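# Site Visit Report: Open Day at the Werkevell Automation Center

Introduction to Robotics, Unit 3 -- Field Report

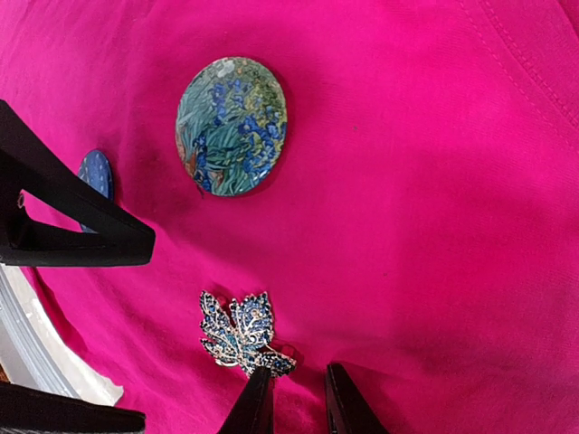
Our class went to the Werkevell open day in October to see how small companies use robots for work that used to be done only by hand. Werkevell is a shared workshop in Rarkport, and several firms have benches there. The assignment was to pick one demonstration, watch it for at least an hour, and report on the task, the equipment, the results and the problems. I picked the sorting bench run by Tikkanen, a company that handles returns for online jewelry sellers. The items were brooches laid out on bright pink cloth, among them a big oval one with a painting of irises on it and a leaf set with blue and clear rhinestones. They are hard objects to grip for different reasons. The oval has a smooth domed face, and the leaf has jagged edges.

## 1. Background

Tikkanen told us that returned jewelry comes back mixed up and without its box more often than not. A person has to pick each piece up, check it, match it to a product number and put it in the right tray. The company wants robots to do the picking and the tray work so that the staff can spend their time checking for damage.

The demonstration used the company's own set of test pieces. There are 181 of them, mostly brooches and pins, with some earrings. The set was put together to cover the shapes that show up in real returns. None of it is expensive, because parts of it get scratched during testing.

## 2. What I Expected

Before the visit I wrote down three questions for my notebook:

- How does the gripper know how hard to squeeze?
- What happens when two pieces are touching?
- How much of the work is still done by a person?

I also wrote that I expected the robot to be fast. This was wrong. The operator said speed was turned down for visitors, but that even at full speed a trained person is quicker on a good day.

## 3. The Task

The job at the bench had a fixed order. The operator laid a few pieces on the cloth, face up. The robot looked at the cloth, chose a piece, came down, closed its fingers, lifted, and moved the piece to a tray. Then it went back and looked again. If it missed, it tried the same piece one more time and then moved on to another.

The cloth matters more than I thought it would. I asked why they did not use a hard table. The operator gave two reasons. A hard surface lets a flat brooch slide away when a finger touches it, and it also gives the fingertips nothing to press into. With cloth, the tips can sink a little and get under the rim. The bad side is that cloth folds. A wrinkle can look like an edge to the software, and a fold can get pinched along with the brooch. I saw that happen twice. The second time the cloth came up with the pin and the operator had to stop the arm and flatten everything out.

Color was the other thing. They tried white cloth first, but clear stones and silver metal were hard to pick out on it. Pink was the cheapest strong color the fabric store had that did not match anything in the test set.

## 4. Equipment

The software that plans each grasp is called Zidbridge. The operator's screen showed each possible grasp as a short line across the piece, and the one it liked best was drawn thicker. On a leaf or flower shape the lines usually went across the base, where the outline is simpler. On an oval they went across the short side.

Grip force is set by the type of piece and not measured fresh each time. This answered my first question, although I had hoped for something more advanced. There are 5 force levels. Pieces with glued stones get the lowest one.

## 5. Results

Tikkanen had a sheet on the wall with totals from the weeks before the open day. It listed 579 grasp attempts and a success rate of 80 percent. A success was counted only if the piece reached the tray and landed face up. I think that is a strict rule, and a fair one, since a piece lying face down has to be turned over by hand anyway.

The sheet did not split the results by shape, so I can't say from the numbers which pieces were hardest. From watching, I would say the smooth ovals gave the most trouble. The fingers closed, the dome turned between them, and the piece dropped back on the cloth. The leaf shapes were slower to plan but held better once they were gripped.

Touching pieces (my second question) are not handled yet. If two are in contact, the operator separates them.

## 6. Problems and Limits of This Report

I only watched one bench, and I was there for the afternoon part of the day when it was crowded. A few times people leaned over and blocked the light, and the operator paused the run -- those pauses are not in my notes as failures. I did not get to see the damage check, which is done at a different site.

I also did not ask how the totals were recorded, and I should have. If the operator moved a piece to help the robot, I don't know if that attempt was thrown out or kept.

## 7. Follow-Up

For the Unit 4 build I would like to test cloth against foam and bare tabletop using our classroom gripper and a bag of large buttons. Buttons are close to the oval brooches in shape and we already have them in the supply closet. I would do the same number of tries on each surface and use the Tikkanen rule for what counts as a success.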